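July, by the Packing Desk

Stop throwing out bubble wrap. Seriously. Moved 11 boxes to Narum last month and every plate made it, wrapped in sheets I'd saved for years. Paper is fine for books. For glasses, no. People say it's clutter, takes up teh whole closet. So fold it. Lay something soft next to it, fabric works, and you need half as much.
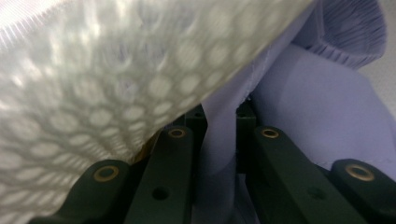

A reader in Ospina disagrees: towels and sweaters did the whole kitchen, one chipped mug, no plastic at all. Fine. One mug to many for me.

Related
Tape: buy the good stuff
27 boxes, one small car

Contact | © Clelov | Back to top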